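Making Small Wheels and Tires for a Scale Model Truck

Student project report, Model Making Workshop
Submitted 5 Feb 2026

Background

My project was to build a set of wheels and tires for a scale model of a 1950s style delivery truck. The truck body was finished last term from styrene sheet. It had no wheels, and the ones in my parts box were either too wide or had the wrong look for a work truck. Instead of buying a set I wanted to find out if I could make one master wheel and cast the rest in resin.

The truck needs six wheels: two in the front and four in the back, where they sit in pairs. All six use the same rim, which made casting a good choice. The back wheels are just mounted the other way around.

Planning

I started with drawings. I had no plans for the real truck, so I worked from photos in a library book and measured the wheel against the height of the door. This gave me an outside diameter of 11 mm for the rim. The tire adds a little to that, and I checked the total against the wheel arches with paper discs before I cut anything. The first discs rubbed on the back arch. I opened the arch a little with a round file, which was easier than drawing the wheel again.

The workshop has a small lathe that we call the Joo, after the name on the plate. It is old and the lowest speed is still fast for plastic. I asked for time on it in July and used most of that month for test cuts. The first two masters melted at the edge and were thrown out. After that I took lighter cuts and stopped between passes.

Making the master

The third master was turned from acrylic rod. The rim has a raised lip, a flat ring and a dish in the middle. I cut the lip first, because if that went wrong there was no point in doing the rest. The lug nuts are slices of hex rod, glued on with a small amount of liquid cement. The round hand holes were drilled by hand in a pin vise. I marked them with a paper template printed at actual size and taped to the face.

One hand hole is slightly off center. I saw this only after primer, when the light caught it. I filled it and drilled it again, and it is better now but still not perfect. Since every wheel comes from this master, they all have the same fault. On the model it does not show unless you line two wheels up side by side. 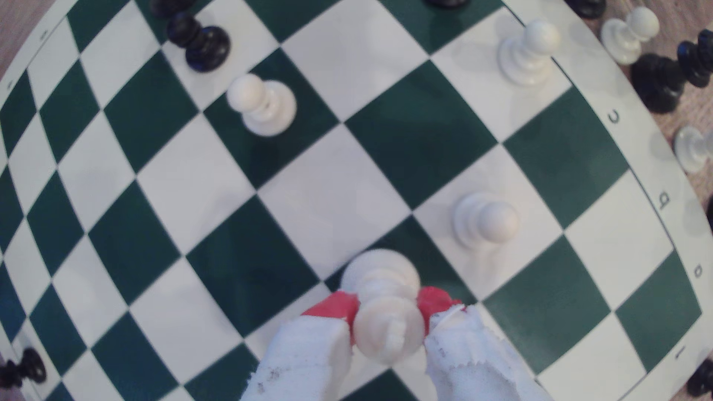 Green and white board on a wooden tabletop.

The mold

I used Rallov silicone, which is a two-part rubber mixed by weight. The mold box was built from toy bricks on a glass plate. The master was stuck face up to the plate with double-sided tape, and I brushed a thin coat of rubber over the face before pouring the rest from one corner. I mixed 100 grams in total, and that was more than I needed. The extra went into a second, smaller box with a spare headlight in it.

A one-piece mold was enough here. The back of the wheel is flat, so it can be open to the air and sanded later. I left the mold overnight and took it apart the next morning. The face came out clean. There was a small tear in the rubber at one of the hand holes, where the wall is very thin, and this tear got longer each time I used the mold.

Casting

The resin was Lesine, the slow version. The fast one set in the cup before I had filled the mold, and I lost a full batch that way. With the slow one I had time to push resin into the lug nuts with a toothpick, and this got rid of most of the bubbles.

I threw out castings for three reasons:
Bubbles in the lip, which are hard to fill on a curve.
A soft or sticky surface. I think this came from bad mixing – I had not scraped the sides of the cup.
Wheels that were too thin because the mold was not level.

After I put a level under the glass plate the last problem went away. In the end I had six good wheels and one spare. The backs were sanded on wet paper glued to a flat tile. I checked the thickness with calipers and kept sanding until they matched.

Tires

The tires are black O-rings pushed over the rim. I had planned to cast these too, in flexible resin, and did one test. It stayed tacky for days and picked up dust, so I dropped the idea. The O-rings have a round section and a real truck tire is flatter on the tread. To get closer to this I put each one on a dowel in a drill and held it against sandpaper at low speed. The sanding also takes off the shine.

Paint

The rims were washed in dish soap, primed gray and painted with Cleltulari enamel in cream. The first coat went on too heavy and filled the edges of the lug nuts. I stripped that wheel and started over with thinner paint. A thin brown wash went around the nuts and into the hand holes. The tires are not painted, only dusted with ground chalk.

Fitting

The axles are brass tube with a steel pin inside. The front wheels turn. The back ones are glued, as the pairs would not run true together and one always wobbled. The truck sits level on a glass plate, except that the left front wheel is a hair above the surface. I may bend the axle slightly to fix it.

What I would change

I would make two masters and a mold with space for both, so that each pour gives a pair. I would also leave the hand holes shallow in the master and drill them out in the castings. That would keep the mold from tearing and let me correct the one that is off center.

The drawings and the mold are in the project drawer, with the spare wheel.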